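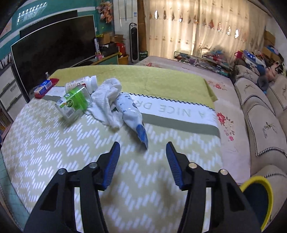
**Does the Plulmont bedding set include a fitted sheet?**
No. The set is one quilt and two pillow covers. Sheets are sold separately by Catedwood and need not match.

**What wash temperature applies?**
Cold, gentle cycle, for printed quilts. Embroidered sheets go inside out in a mesh bag. Printed lettering and borders should not be ironed directly.

**How do I remove cream or ointment from the quilt?**
Lift the excess with a dull edge. Blot with a dry white cloth – do not rub – then apply dish soap and leave it for ten minutes before washing. Oil-based products may need a second pass.

**Can tubes and bottles be left on the bed?**
Close the caps first. Weight on a full tube can force product past the seal. Boxed items should go back to a shelf or drawer before the bed is made.

**Which way does the lettering face?**
Either way. The quilt has no fixed head end.

**What is the weight limit for storage bags?**
Bag 816 holds one quilt and one blanket. Bag 2301 holds two of each.

**Are older sets covered?**
Sets bought from Westier before July follow the old care sheet.

Last revised Oct 24, 2023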